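Liltavora Lane Timer: Getting Ready for Your First Practice
Section 3. Pairing the touch pads
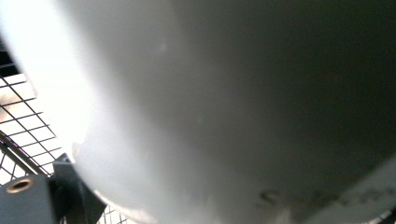

What you need

One Liltavora base unit, charged
Two touch pads per lane
The Lirkico app on a phone or tablet
A swimmer who doesn't mind doing a few extra turns!

Steps

1. Switch on the base unit and wait for the green light. The first start takes 30 seconds, so go ahead and hang the pads while it wakes up.

2. Hook a pad over the wall at each end of the lane. The top edge should sit just above the waterline.

3. Open the app, tap Lanes, then Add Pad. Press the pad firmly with a flat hand until you hear two beeps.

4. Name the pad. Short names are best (3 Deep, 3 Shallow), and you'll be glad of them once you have a full pool going.

5. Set the pool length. Yards are the default.

6. Send your swimmer off for four lengths. Splits pop up live on the screen, and it's a great moment the first time you see it!

Note: The base unit stores 104 swims per lane. Export them from the History tab before a big meet and you'll start with a clean list.

Note: If a flip turn doesn't register, raise touch sensitivity one notch and try again. Younger swimmers with a light touch love the Junior setting.

Caution: Do not dive or start over a pad that has come loose. Clear the lane and hook it back on first.

Caution: Never charge the base unit on the pool deck.

Next: Section 4, Relay mode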